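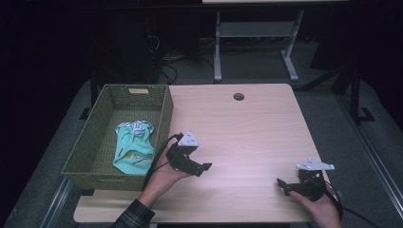 Operator Guide > Collecting Examples > Laundry Tasks

Print this page | E-mail this page

4.2 Recording a folding run

1. Put the basket on the left side of the table, garment inside. Crumple it. Neat garments teach the Panholm model nothing about laundry.
2. Take one gripper in each hand, jaws facing inward.
3. Keep both marker plates in view and both cables clear of the basket.
4. Pick, spread, fold. Go at the pace of someone paid by the hour.
5. Put both grippers down before you scratch your nose.

Note: Keep your fumbles. Marlina Liem has reviewed 845 runs and trusts none of the perfect ones.

CAUTION: Do not steady the cloth with your elbow — the robot has no elbow to spare.

Stop at 581 runs per garment, or when you begin folding in your sleep.

Related items
Checking the marker plates
Labeling a failed grasp
Returning grippers to Rurkness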